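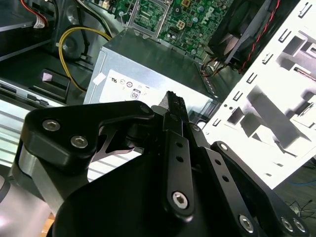
Suche in diesem Verzeichnis Suchbegriff eingeben Los

Flustport – Notizen und Fotos aus dem Inneren von Bürorechnern

Oktober, geschrieben vom Betreuer der Sammlung

Ich schraube gern alte Desktop-Rechner auf, und irgendwann lagen so viele Bilder und Zettel herum, dass ich sie selbst nicht mehr auseinanderhalten konnte. Flustport ist der Versuch, daraus eine brauchbare Sammlung zu machen: 388 Fotos von offenen Gehäusen, Mainboards, Netzteilen und Kleinkram, dazu eine Tabelle mit 1.660 Zeilen, in der steht, welches Teil auf welchem Foto zu finden ist. Wer schon mal vor einem offenen Tower saß und überlegt hat, wohin eigentlich dieser eine Stecker gehört, ist hier richtig!

Was drin ist

Der Ordner fotos enthält die Bilder, sortiert nach Gehäuse. Im Ordner tabellen liegt teile.csv mit den Spalten foto, teil, lage, sichtbar und bemerkung. Die Spalte bemerkung ist mein Tagebuch, also bitte nicht wundern, wenn da mal nur "Klammer klemmt" steht. Im Ordner zettel liegen meine Notizen als Textdateien, teilweise noch mit Tippfehlern (ich verbessere sie, wenn ich eh gerade drin bin).

Die Gehäuse habe ich in neun Gruppen eingeteilt. Gruppe 1 bis 6 heißt Tolgate, das sind die Tower, die auf der Seite liegend fotografiert sind. Der Rest heißt Lis und umfasst die flachen Gehäuse. Die Namen bedeuten nichts weiter, ich wollte nur keine Nummern mit drei Unterstrichen mehr tippen.

Wie ich die Teile benenne

Mit den Bezeichnungen habe ich lange gehadert. Ich schreibe "Netzteil", auch wenn in manchen Zetteln noch "PSU" steht, und "Sockel" meint immer den Platz für den Prozessor auf dem Board. "Bügel" ist der Metallrahmen mit Hebel, der den Prozessor festhält. Bei Steckkarten trage ich die Aufschrift ein, sofern ich sie auf dem Foto lesen kann. Eine Quadro K620 steht also als "Quadro K620" in der Tabelle, eine Karte ohne lesbare Schrift bleibt einfach "Karte". Raten gilt nicht, auch wenn ich mir ziemlich sicher bin.

Farben stehen bei mir grundsätzlich dabei, weil man sich in so einem Gehäuse viel schneller an "blauer Anschluss" erinnert als an irgendeine Abkürzung. Bei Kabeln ist das allerdings so eine Sache: Ein gelbes Kabel sagt einem noch lange nicht, wo es endet, und wenn drei davon übereinanderliegen, suche ich auch. Dann steht in der Spalte lage nur "Bündel".

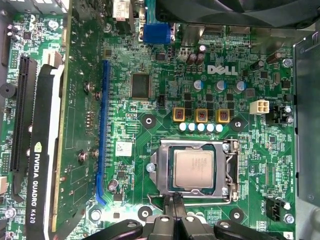 Aus den Rückmeldungen zur vorigen Fassung: Die Spalte lage sei schwer zu verstehen, weil "oben" mal die Rückseite des Rechners meine und mal das Netzteil, je nachdem, wie herum das Gehäuse gerade liege. Ob man nicht lieber vom Sockel aus beschreiben könne, der sei doch auf fast jedem Board sofort zu finden.

Guter Punkt, und ich habe mich ein bisschen geärgert, dass ich nicht selbst draufgekommen bin! In der jetzigen Fassung ist der Sockel der Bezugspunkt, wo immer er zu sehen ist. "Links vom Sockel" heißt links auf dem Foto, ganz stur, egal wie der Rechner steht. Bei Bildern, auf denen nur das Netzteil oder ein Laufwerkskäfig drauf ist, nehme ich die Bildmitte. 200 Zeilen habe ich dafür schon umgeschrieben, die restlichen alten erkennt man am Wort "alt" in der Bemerkung.

Speicher und Prozessor

Ein eigenes Kapitel, weil hier die meisten Fragen kommen. Ich führe Prozessor und Speicherriegel auch dann auf, wenn sie neben dem Rechner liegen. Dann steht in der Spalte lage "außerhalb" und bei sichtbar ein "ja". Ein leerer Sockel bekommt eine eigene Zeile ("Sockel, leer"), ein leerer Speicherplatz ebenso. Das klingt pingelig, hilft aber enorm beim Suchen, denn genau diese Bilder will man ja sehen, wenn man zum ersten Mal einen Prozessor einsetzt.

Und noch was aus eigener leidvoller Erfahrung – legt die Teile irgendwohin, wo sie einen festen Platz haben. Eine Platte mit Aussparungen ist wunderbar, ein sauberer Karton mit Fächern geht auch. Bei mir lag ein Prozessor mal unter einem Notizblock, und ich habe den halben Abend auf dem Boden gesucht. Seitdem kommt nichts mehr lose auf den Tisch. 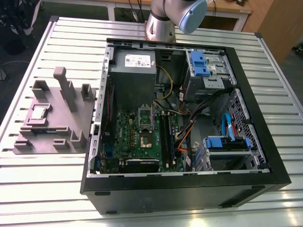

Offener Tower mit hochgeklapptem Bügel am Sockel, links auf der Platte der Prozessor.

Was fehlt und was schief ist

Notebooks gibt es nicht, die mag ich nicht aufmachen. Festplatten sind nur dann eingetragen, wenn man sie wirklich sieht; ein Laufwerksschacht mit blauem Riegel zählt bei mir als Schacht und sonst nichts. Ob ein Rechner läuft, steht nirgends, das lässt sich auf einem Foto auch schlecht erkennen. Glänzende Flächen spiegeln manchmal, und kleine Aufkleber sind auf vielen Bildern nicht zu entziffern. In solchen Fällen steht "Aufkleber, unlesbar" drin und gut ist.

Schräg verteilt ist das Ganze sowieso: viele Tower, viele grüne Boards, wenig anderes. Wer damit irgendetwas auswerten will, sollte das im Hinterkopf behalten.

Benutzen und mitmachen

Herunterladen, entpacken, teile.csv in einer Tabellenkalkulation öffnen, Trennzeichen ist das Semikolon. Fehler meldet ihr am besten mit Fotonummer und Zeile. Eigene Bilder nehme ich gern, wenn der Rechner vom Strom getrennt ist und das Bild nicht verwackelt ist. Die alten Dateinamen aus Havden gelten noch, die Zuordnung liegt in namen_alt.txt.

Zuletzt geändert

teile.csv: Lage auf Sockel umgestellt (teilweise)
zettel: Abschnitt zu Lüftern ergänzt
namen_alt.txt: doppelte Einträge raus

Ähnliche Verzeichnisse

Havden – Schrauben und Abstandshalter, lose Sammlung
Tolgate-Kabel: Stecker und Farben
Lis, flache Gehäuse öffnen
Kleine Liste der Laufwerksriegel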